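Sorting and Packing Small Items on a Shared Table
Project report, Evangelia Christodoulou and Annag Moffat
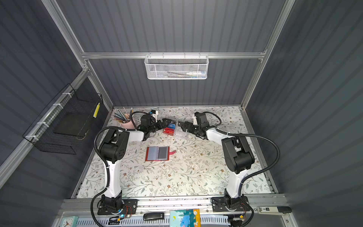
Our project looked at how small flat items and small boxes get sorted and put away when the work is done on one table. We chose cards and little cartons as they are what most people have lying in a drawer: membership cards, gift cards, packets of refills, sample boxes. They are easy to lose under each other and awkward to pick up from a smooth surface.

Background

The idea came from the front counter at Shearer, where Annag works on weekends. Cards handed in at the counter go into the same tray as small stock, and at closing time someone has to separate them. We wanted to know whether the order of work made a difference, and whether the covering on the table did.

The table

We used a tabletop with a cream covering in a botanical print, thin vines with small leaves and tiny brown and rust flowers. Plain white would have been the obvious choice. The print was kept because many home tables have a patterned cloth, and we wanted results that would apply there. A red card marked VIP stands out well against the cream. So does a small blue box with white lettering. Pale cards were harder, and in our notes Evangelia listed two that she passed over on the first look.

Method

Each session began with a mixed pile near the back of the table. We tried two orders of work. In the first, boxes were moved before cards. In the second, cards came first. A session ended when everything was in its own tray. We ran 13 sessions, most of them on Thursday afternoons, and wrote down any item that was dropped, missed or put in the wrong tray.

Results

Boxes first was the better order. When a box sits on a card, the card cannot be lifted cleanly, and trying to slide it out tends to push the box along with it. Most of our drops came from this. Four sessions had no errors at all, and all four were boxes first.

The covering mattered less than we expected. Colour was more important than pattern, and dark or bright items gave no trouble.

Problems

We changed trays partway through, from the shallow Gitow ones to a deeper set, so the early sessions are not a fair comparison with the later ones. We also did not keep the starting pile the same each time. Annag would like to repeat the work with a fixed layout drawn on paper beforehand, and with more pale cards in the mix.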